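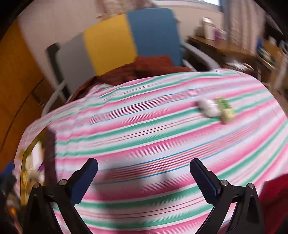
Unit 5: Stripe Sequence and Drape in Household Cloths

Parilier Program in Household Textiles
Course handout, revised Aug 6, 2019

Purpose of the unit

Students completing this unit should be able to write down the stripe sequence of a cloth, find its repeat, and judge how the sequence will look once the cloth is in use. A cloth on a flat table and the same cloth thrown over a seat or a bed are, for the eye, quite different objects. Both conditions are covered in the practical session and both may appear in the written assignment.

Students should have read Chapter 2 of the Dradeck course reader before class. The section on dye classes may be left until later in the term.

1. Terms

Ground. The color on which the stripes appear to lie. In most household cloths the ground is white, off-white or a pale gray. If no color clearly dominates, record the cloth as having no ground.

Stripe. A single run of one color from edge to edge. Stripes are described by color, by width relative to their neighbors, and by edge. An edge is either sharp or soft. Wide pink stripes with soft edges on a white ground, as on the study cloth for this unit, look lighter and less formal than the same pink would with a hard edge.

Line. A stripe so narrow that it is read together with others of its kind. Blue, orange, purple and dark red lines set close together are seen first as a group and only then as separate colors.

Band. A group of stripes or lines that the eye takes as one unit. A band often has a border, and the border should be recorded separately from the filling. On the study cloth, narrow blue lines border a filling of orange, purple and red.

Repeat. The shortest length of the sequence after which it begins again.

2. Recording a sequence

Work from one edge toward the other and do not change direction. Use the letter code in the course reader: capital letters for stripes, small letters for lines, and square brackets around a band. Paired stripes are written as two letters joined by a plus sign. The paired green stripes are therefore G+G.

Measure only after the full sequence has been written out. Measurements are taken with the cloth flat and under no tension. A worksheet with measurements but no written sequence will be returned unmarked.

Compare at least two bands before deciding on the repeat. Bands that look alike at a distance may differ at the center. Closely packed dark red lines, for example, can pull a whole band toward red when seen from across a room.

3. Drape and distortion

Stripes are a sensitive guide to the shape of whatever lies under them. A plain cloth may hide a slight fold. A striped one will show it, since every line crossing the fold changes direction at the same point. Three effects are to be noted on the worksheet.

Bend. The stripes run straight for a distance and then turn together, as they do toward the edge of a curved surface or over a cushion.

Wave. A raised fold crosses the stripes, and each one rises and dips in turn. Small waves are easiest to see in the narrow lines.

Bunching. The cloth gathers into a peak and part of the sequence disappears from view. Do not guess at hidden stripes. Mark the place with a wavy line and continue on the other side.

Shadows should not be recorded as color. A soft gray shadow on a white ground is a frequent source of error in student worksheets – lift or turn the cloth if there is any doubt.

4. Objects on a patterned ground

A household cloth is seldom seen bare. Packets, trays and small household goods are set down on it, and the pattern affects how easily they can be picked out. A green edge beside a green stripe tends to sink into it. A vivid purple item may stand out strongly even where thin purple lines run through the cloth, owing to the difference in area. Pale and beige goods are most easily lost on the ground itself.

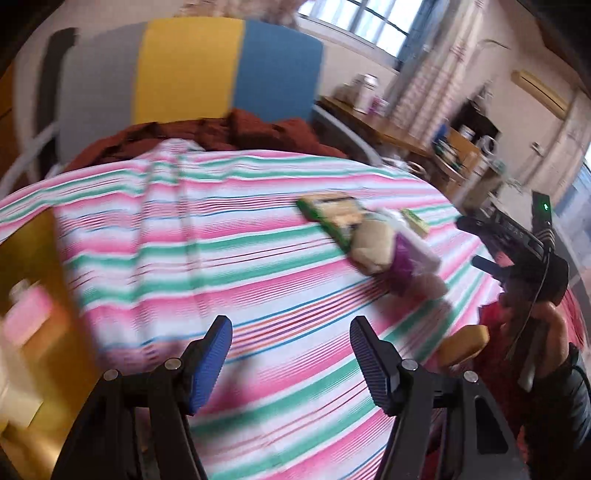 PRACTICAL EXERCISE

Allow 54 minutes. Work in pairs, one person writing and one observing, and exchange roles after the second task.

Task A. Write the stripe sequence of the study cloth in letter code, through one full repeat.

Task B. Find the raised fold that runs down the left half of the cloth. State which of the effects in Section 3 it produces and sketch a single stripe as it crosses the fold.

Task C. Consider the cluster of small items right of center. Place the purple item, the beige block, the packet with the green edge and the small yellow-green box in order, from most to least distinct against the cloth. Give the color relationship in each case.

Task D. Repeat Task C for the Cliline plain gray cloth, placing items of similar color on it, and note any change in the order.

Materials

Cloths are issued from the Iyamu Room and must be returned rolled, never folded. Tape measures, worksheets and colored pencils are supplied. Ink pens are not permitted at the cloth tables.

Assessment

The worksheet carries 17 points. Sequence and repeat account for nearly half, with the remainder divided between drape and Task C. Task D is discussed in class and carries no points. Worksheets from the April session may not be resubmitted.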